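Ticket: Left gripper drops out of tracking during open day demo
Queue: Demo floor / Clurkville
Opened by: Treasa Coughlan
Assigned to: Cathal Fitzgerald
Priority: High until the open day, then normal
Status: Waiting on confirmation

Description

We are running the packet-sorting table for the September open day. Visitors watch an operator move paper packets in and out of the box with the two hand-held grippers, and the session plays back on the Pleter screen afterwards. In this morning's practice the left gripper kept disappearing from playback. The video carried on but the hand position froze and then jumped. The right gripper was fine all the way through.

It happened with me operating and again when I swapped out. Tokik doesn't show an error. The left trace goes grey and comes back when it feels like it.

I have restarted Tokik and the recording computer. No change.

Treasa

Comments

9:20 am, Cathal Fitzgerald
Can you send me the session log from Temba, and tell me whether the table has been moved since it was calibrated? Please don't recalibrate yet, I'd like to see it as it is.

9:35 am, Treasa Coughlan
Log attached. Table was moved back 300 mm yesterday so visitors have room to get past. Nothing else was touched as far as I know, but the chairs were being set out at the same time so I can't swear to it.

10:05 am, Cathal Fitzgerald
Thanks. Left pose drops out in bursts, the longest is 400 ms. The gripper opening value carries on normally through every burst, so the gripper itself and its cable are talking to the computer. That leaves the marker or the tracking volume. Moving the table is the obvious suspect but it doesn't explain why the right side is clean.

Please check that the left marker is tight on its mount. Then hold both grippers open over the table with nothing in them and leave them there while it records.

10:40 am, Treasa Coughlan
Marker was slightly loose. I could turn it with a finger. Tightened it. Did the hold with the grippers open, then went on to the box with the lid slid back. Still dropping out on the left, less often than before.

11:15 am, Cathal Fitzgerald
On site now. The tracking volume was still set for the old table position. Near edge of the table was outside it, which is where the left hand sits when the operator reaches for the box. Redrew the volume, recalibrated, and re-ran the hold and the packets with Treasa operating.

Gripper held open over the table, then the operator's view with the box:
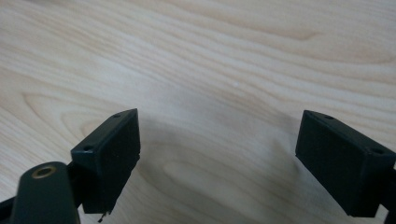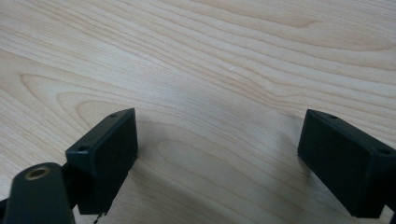
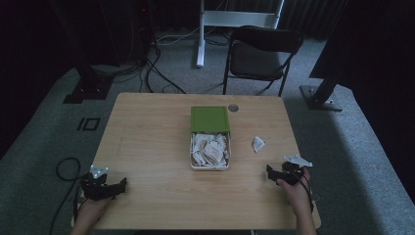

Resolution

Cause was the table move, with the loose marker making it worse. Volume redrawn and saved in Tokik as profile 2. No dropouts on either side in the re-run log.

To do before doors open:
Load profile 2 after every restart. Tokik goes back to the default otherwise.
Tape the table position on the carpet.
Check both markers by hand between groups.
Keep visitors on the far side of the rope while recording.

11:50 am, Treasa Coughlan
Tape is down. Will the playback on the Pleter screen need anything changed, or does it pick up the new profile by itself?

11:55 am, Cathal Fitzgerald
Picks it up by itself. Leave the ticket open until the first group has been through, and close it if the trace stays clean.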